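Reinholz cordless glue gun, after a spring of using it for everything

I make paper flowers. Big ones, the kind people hang on a wall behind a dessert table, and a few small ones that go on headbands and napkin rings. So I go through glue like other people go through coffee, and I've owned a lot of glue guns, most of them the cheap kind with the little wire stand that falls over if you breathe near it.

The Reinholz cost me 70 dollars, and yes, I know. I put it in my cart and took it out again for most of the winter. What finally did it was my old corded one dying halfway through a wedding order, at 2 in the morning, with petals all over the rug and one very sleepy dog on top of them.

First thing I noticed is how light it is. My old one felt like a hair dryer! This one sits in my hand more like a fat marker, and the trigger is soft enough that I can work for an entire movie without my thumb complaining. It's the same trigger whether you're pushing out a dot or a long bead, and it took me an evening to get used to how little you need to squeeze. I glued a coaster to a napkin learning that.

Heat-up is quick. I turn it on, sort my first stack of petals, and by then it's ready. There's a green light that tells you so, only it's on the back end where your palm goes, so I'm always tipping the thing over to look. Who puts a light there? A beep would have been nice, or just moving it up top. 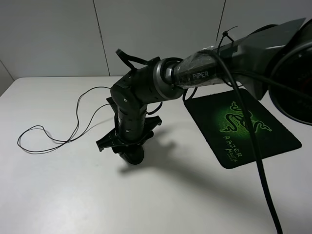
Battery life is the big question with anything cordless, and the answer is that it depends on how you work. If I'm doing small flowers, with lots of stopping to curl and pinch, one charge gets me 17 of them before it starts to feel sluggish. With the giant ones I'm squeezing nonstop and it drops a lot faster. You can't use it while it charges, which annoyed me more than I expected. I've learned to plug it in when I eat lunch, and I keep a corded Fudlow in the drawer for the days when lunch comes too late. The Fudlow is clunky and it drips, but it has never once run out on me.

Speaking of drips – the Reinholz hardly does it. You still get strings (you always get strings, I've made my peace with strings) but I don't come back to a puddle under the nozzle anymore. The base it came with has a little silicone tray and the glue peels right off. My favorite part of the whole box, if I'm being picky.

About the glue sticks. It takes the skinny ones, and the company would like you to buy theirs. I tried the pack that came with it and then a bag of 200 from Aluditz that I already had in the closet, and I couldn't tell them apart on cardstock. On crepe paper the Reinholz sticks went on a bit thinner and didn't show through as much. For white crepe I'd spring for them. For anything darker I use the Aluditz and feel fine about it.

Burns! I've had two, both my own fault, both from pressing a petal down right over the bead. The nozzle has a rubber sleeve so you can bump it without yelping, and I do bump it, constantly. I still wear those silicone finger caps for the big pieces.

What I don't love: the charging cable is short, the instructions are a folded sheet in type so tiny I had to take a picture and zoom in, and there's only one temperature. If you do foam or thin plastic you're going to want a low setting, and you should probably look at the Olluvix one instead. I borrowed an Olluvix for a weekend last June and the low heat was lovely on foam, but it was heavier and the stand was junk.

Would I buy it again? For paper, yes. If you make a couple of wreaths a year, get a cheap corded one and spend the rest on good ribbon. I'm keeping mine, and I've already put a strip of pink tape on the handle so it stops wandering off to the garage with the rest of the tools.

Four stars. I'd go up to four and a half if they sold the silicone tray separately, I want one for the Fudlow.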